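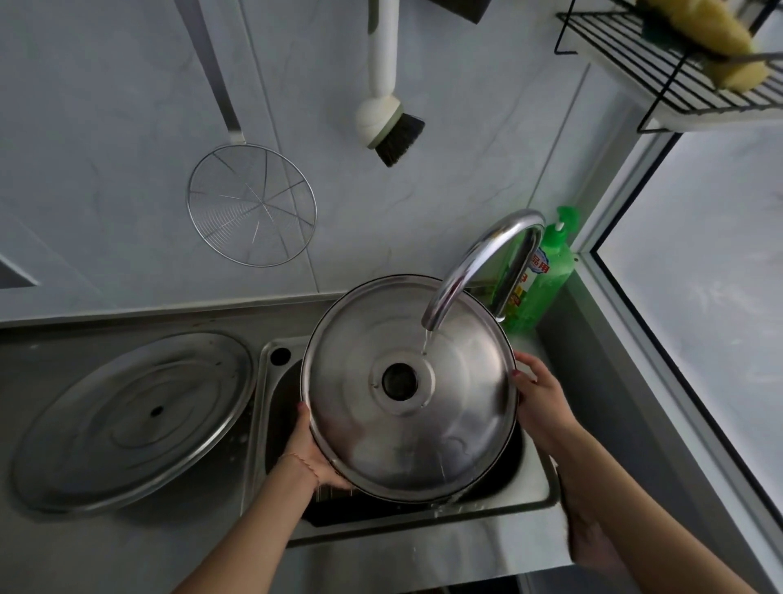
Listas > Automatización y robótica de servicio > Visitas y jornadas > Mensaje

7 de febrero de 2025
Enviado por: la coordinación de visitas

Asunto: Re: Jornada de puertas abiertas en Tenthorpe, ¿qué tal fue?

Hola a toda la lista:

Perdonad que conteste con tanto retraso, y gracias por los mensajes que me habéis ido mandando en privado, que al final eran casi todos la misma pregunta, así que respondo aquí y lo aprovechamos todos. Copio primero el mensaje que abrió el hilo:

> Buenas tardes. En diciembre vi el anuncio de la jornada de Tenthorpe y me
> quedé con las ganas, porque desde aquí son muchas horas de tren. ¿Alguien
> de la lista fue? Me interesa sobre todo la parte de cocina. Llevo un
> comedor pequeño y lo que me quita el sueño es el fregadero: las ollas
> caben en el lavavajillas a duras penas y las tapas acaban siempre a mano.
> ¿Enseñaron algo de eso o fue otra vez coger cubos de colores y dejarlos
> en una caja? ¿Se podía preguntar? ¿Y sabéis si repetirán?
> Un saludo y gracias de antemano.

Pues sí, fui, y me alegro muchísimo de haber ido, aunque llegué con la mitad de la bufanda dentro de la puerta del autobús. Nos juntamos 31 personas, divididas en dos turnos, y a mí me tocó el segundo, que tiene la ventaja de que a esas alturas los anfitriones ya saben qué preguntas les van a caer y el inconveniente de que el café está frío.

Respondiendo a lo principal: no, cubos de colores no hubo. La parte de cocina la llevaba el equipo de Vusach, y la dedicaron casi entera al fregado manual. Empezaron por donde a mí me parece que hay que empezar, que es mirando con calma cómo lo hace una persona. Tomemos una tapa de acero bajo el grifo: se sujeta boca abajo con las dos manos, cada una en un lado del borde, y se inclina para que el agua corra hacia abajo y se vaya a la pileta. Parece una tontería (yo he fregado tapas toda mi vida sin dedicarle ni un pensamiento) y sin embargo estuvimos media hora larga hablando solo de eso, del ángulo, de dónde conviene que caiga el chorro, de lo que pasa en el hueco donde va montado el pomo, que es justo donde se queda la espuma.

Nos contaron que tienen recogidas 566 secuencias de fregado y aclarado, grabadas en cocinas domésticas, y que las tapas son de lo más pesado de tratar. El metal refleja, el agua salpica y los dedos se meten por debajo del borde, con lo que el sistema pierde de vista precisamente el punto de agarre. A eso se suma que en una cocina de verdad siempre hay otra tapa apoyada al lado, el bote de jabón detrás del grifo, los estropajos a mano... y todo eso hay que distinguirlo de lo que se está lavando.

Después vino la demostración con Thân, que es el brazo doble que tienen montado en la sala del fondo. Hizo 16 aclarados seguidos y en 8 de ellos dejó la tapa en el escurridor sin ayuda. En los demás tuvo que intervenir la operadora, casi siempre porque una de las pinzas resbalaba al girar la pieza. A mí que lo enseñaran tal cual, sin cortar ni repetir, me pareció de agradecer, y la gente aplaudió igual. Rápido no es, eso también os lo digo: para un comedor como el que describe el compañero, hoy por hoy, no sirve, y ellos mismos lo reconocieron cuando alguien se lo preguntó a bocajarro.

¿Se podía preguntar? Todo lo que uno quisiera. Yo pregunté por el detergente, que suele quedar fuera de estas pruebas, y me dijeron que de momento Thân trabaja con piezas ya enjabonadas por una persona. También pregunté por las ollas grandes y ahí la respuesta fue más vaga; me parece que el peso les preocupa más de lo que querían contar.

La otra mitad de la visita fue de Gostent, que presentaba su carro para almacén. De eso puedo decir poco, porque me quedé charlando en el pasillo y entré con la charla empezada. Si alguien del primer turno tomó notas, por favor, que las comparta, que a varios nos vendrían muy bien.

En cuanto a repetir, la intención es que sí, pero no dieron fecha. Quedaron en avisar por correo a los que nos apuntamos en la hoja de la entrada, y en cuanto me llegue algo lo reenvío a la lista. Para quien venga de lejos: el autobús de la estación deja casi en la puerta, pero pasa poco, y conviene llevar calzado cerrado porque sin él no dejan entrar en la sala del brazo (a una señora le prestaron unas botas tres números más grandes y allá que fue, tan contenta).

Se me queda en el tintero lo de los sensores de fuerza, que da para otro mensaje. A ver si saco un rato y os lo escribo con un poco de orden.

Un abrazo grande a todos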